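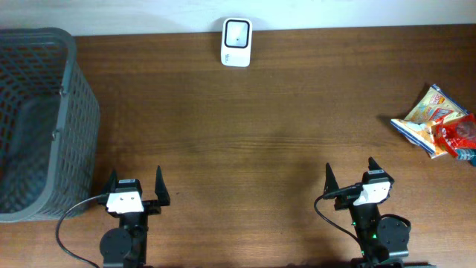
Why a lab audit reopened 17 convictions

4 min read

Trinidad Miranda spent most of September reading electropherograms, the printed traces a crime lab produces when it tests a sample for DNA. Her firm, Cadwaladr, was hired by defense lawyers to recheck mixture results from the Genidstead laboratory, where a software setting had been left unchanged after the lab moved to a more sensitive test kit.

"The setting tells the program how tall a peak has to be before it counts," Miranda said. "With the old kit the number was reasonable. With the new one, it let noise through, and the noise was read as a person."

The review covered 3,379 samples. Single-source profiles held up well, she said. The trouble was in mixtures of three or more people, particularly low-level swabs from door handles and tools. In 155 of those, the reported likelihood ratio fell by a factor of ten or more when the data were run again with a corrected threshold.

A lower ratio does not clear anyone, and Miranda was careful on this point. "It means the jury heard a stronger number than the data support. What the rest of the evidence looked like is a legal question. I don't answer it."

Leidy Bermúdez, an appeals lawyer, does. She represents four of the people whose cases have been sent back. Her filings ask for the raw data files as well as the lab reports, a request that was refused twice before a judge allowed it.

"A report is two pages," Bermúdez said. "It gives the conclusion and a signature. You can't test a threshold from that."

She wants the files handed over by default in any case that relies on a mixture. The lab has said storage and staff time make that difficult. Miranda puts a typical case file at less than the size of a phone video.

Both expect the next dispute to concern validation records, which the lab is due to produce for the kit's first year of use. Hearings in the 17 reopened cases will be scheduled after that.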